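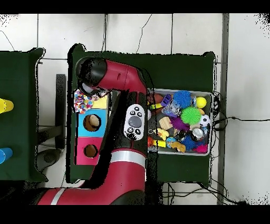 Elaine Pimentel reckons hired furniture sells a house faster, and she wrote to tell me so. I doubt it. Staging our unit in Pollora would have cost $3,465, and buyers know the couch is leaving. 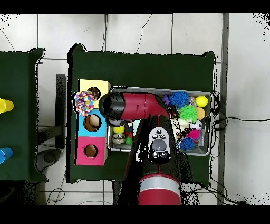
I would put the money into gutters and a proper building report – the dull things people ask about once they've stopped looking at cushions.

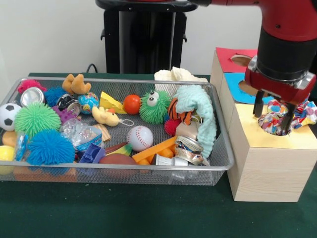

Should you stage an empty house? Only if the rooms are an odd shape and hard to read without a bed in them.

Recent items
Auction or private sale in Kadov
Fixing a sticky door
Rents in Fagundes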